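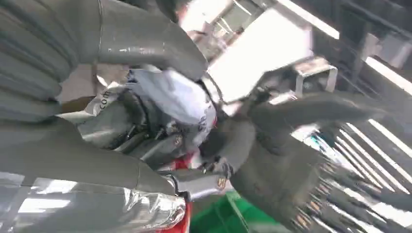

Packing bench: the new mailers, so far

We switched to the Murkon soft mailers in March, and the promise then was that they would save us space, tape and time. I said I'd believe it when I saw it. I've now gone through the returns sheet for the first 1,275 parcels and I'm still waiting on the time.

Space, fine. A bag takes up less of a shelf than a flat-packed carton and you can squash a lot of them into one tote. Tape, also fine, we hardly buy any. But a crumpled bag is a miserable thing to measure. The dimensioning pad wants a box with corners. Give it something that sags and you get one reading, then you turn it over and get another, and the carrier bills whichever is bigger. Laryea's rep told us to "smooth the item before placement," and I'd like to watch anybody do that with a pair of boots inside.
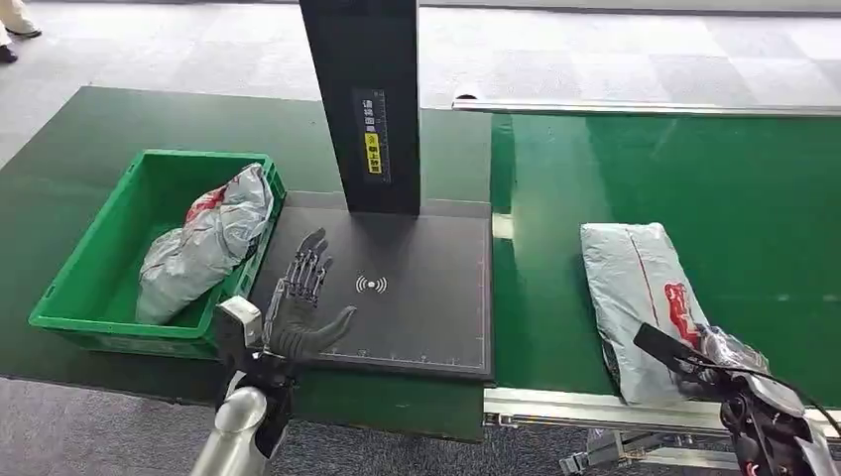 My other complaint is the totes. Green ones are for outgoing and always have been, yet 136 parcels on the sheet had to be pulled back and checked because returns had been dropped in with them. Bags look alike once they're creased, and if the label has ended up in a fold you don't find out until you've picked it up. Cartons at least had a top.

Likelo are offering a stiffer mailer, with a board insert, and they say it reads correctly on the pad every time. Every time is a big claim. We have six sample packs on order and I'd ask that they go through the bench with real stock in them, boots included, before anyone signs up for a pallet.

Until then: label facing up, bag flat on the pad, and keep the fold away from the ruler marks. If the reading looks silly, write it on the sheet before you run it again. The Briltow invoices get checked against that sheet at month end.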